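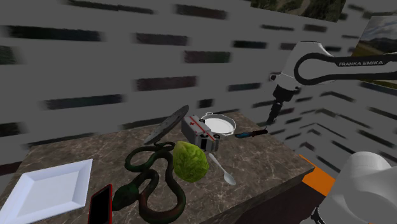 One of the simulated tabletops used in the gripper comparison. The arm is a rendered Franka Emika.

The Gripper Test That Never Touches a Table

The pitch from Gatchalian, which sells a two-finger gripper and a three-finger one, came with a number in it. The three-finger hand, the brochure says, handles "everyday clutter" with up to 57 percent fewer failed grasps than a standard parallel jaw. I asked what everyday clutter was. The company sent me a link to a simulator.

That simulator is called Trolldale, and over the past couple of years it has become a common place for small robotics outfits to try out hardware before they pay for it. You load an arm, bolt on a gripper from the library, pick a camera, and the software throws a heap of household objects onto a counter and asks the robot to pick things up. It can run all night. It never breaks a plate, and nobody has to sweep.

I spent most of May with it, along with a rented arm and both of the Gatchalian hands in a workshop with bad heating. I went in doubtful about simulated gripper tests and came out doubtful in a more detailed way.

What the software gets right

Start with the clutter, because it is better than I expected. Trolldale has no taste at all, and that helps. A typical counter might hold a plate, a phone and a spoon, which is sensible, and then a green snake looped across the middle with a cabbage or something like it sitting on part of its body. A toy ambulance lies on its side against a pan. A knife waits near the back corner. Real kitchens seldom have the snake, but they do have charging cables and dish towels, and a gripper that can only cope with neat rows of boxes is of no use in either place.

The overlaps matter most. In a lot of older tests each object sits alone with a nice margin of bare table around it, and every gripper looks like a genius. Put the vegetable on the snake and the question changes. Can the fingers get down between two things without shoving both? Does the wrist have room to turn? On that sort of question the simulator was useful. It showed me early on that the three-finger hand is too wide at the knuckles for tight spots, and the real one had exactly the same problem an hour after I mounted it.

Reach was good too. When the software said an object at the back of the counter could be approached from one side only, the workshop arm agreed. Geometry is geometry, and a computer is good at it.

Where it starts to wobble

Then there is everything that happens after the fingers close.

I ran 400 simulated picks with each hand, same counters, same camera position. The three-finger hand came out well ahead, though not by anything close to the brochure's margin. Fine. Brochures are brochures. But when I went through the failures one at a time, a lot of them made no sense to me. Flat objects popped out of the jaws as if they had been greased. A spoon, picked up by the very end of its handle, hung out level in the air like a magic trick. Real spoons droop. They swing, they twist in the fingers, and then they are on the floor.

The company behind the simulator, Flolura, does not hide any of this. Its manual has a long section on contact settings, and it warns that friction values are "starting points." What the manual can't do is make people change them. I asked for the settings behind the Gatchalian figure and was told they were the defaults. With the defaults, the rubber on the finger pads and the glaze on a plate are both guesses, and the winning margin in the brochure is built on top of those guesses.

I nudged the pad friction down a little and ran the two-finger hand again. It lost ground. I nudged it up and the gap between the two grippers nearly closed. I could have written either headline.

Soft things are worse. A lettuce in the simulator is a hard lump with a leafy look to it, and squeezing it does nothing. In the workshop the three-finger hand went through the outer leaves of a real one like a salad fork. The two-finger hand, which had scored lower on vegetables all month, held it without much damage, mainly by virtue of being weaker.

The camera problem

Cameras get less attention than hands in these comparisons, and they shouldn't. Every grasp starts with a guess about where the object is, and in Trolldale that guess can be very good indeed. The simulated depth camera I used had no trouble with a thin edge or a shiny pan unless I asked it to have trouble. There is a noise setting. It was off when I installed the program.

The depth camera in my workshop looked at a steel spoon and saw a hole in the table. It looked at a black phone screen and saw more or less whatever it liked. I had to move a lamp, tape over a window and hang the camera 13 inches lower before the arm would even try for the spoon. Knives were as bad, and I gave up on them early, partly out of respect for my own fingers.

This is where I think buyers get fooled most often. A gripper that needs its target located very exactly will shine when the camera never lies. Give it an ordinary camera and it misses. The three-finger hand is that kind of gripper. It wants to come down dead center, and if it is off by the width of a pencil, one finger lands on top of the object and the whole grasp is over. The plain two-finger jaw is sloppy and forgiving. You can be wrong along one direction and it still closes on something.

The real table

After all those virtual picks I did 35 with each hand on a real counter, which took two long days and a lot of bending over. That is a small number and I won't pretend otherwise. The two hands finished close together. The three-finger one was better with round, heavy things and worse with anything thin. Neither picked up a dinner plate lying flat, and I don't know of a simple gripper that does it well without pushing the plate to the edge of the table first.

Setup was another matter that no simulator scores. In Trolldale, swapping hands means choosing from a menu. On the bench, the three-finger gripper needed its own controller box, its own power supply and a driver from the code-sharing site Gitgate that had last been updated for an older version of everything. The two-finger hand was running before lunch. If you pay people by the hour, that gap could matter more than any grasp score.

Should you use it?

Yes, for the things it is good at. I would run any new gripper through a simulator to see whether it fits where I want it to go, and I'd do that before signing anything. It caught the wide knuckles for free – or for the cost of a license, anyway – and it lets you try ugly piles that would take all afternoon to arrange by hand.

I would not accept a percentage from one. If a seller offers you a success rate, ask which friction values were used, whether camera noise was switched on, and how many of the same picks were tried on a physical table. Gatchalian told me real-world results are "in preparation." I have asked to see them when they're ready, and in the meantime the two-finger hand is the one still bolted to my arm.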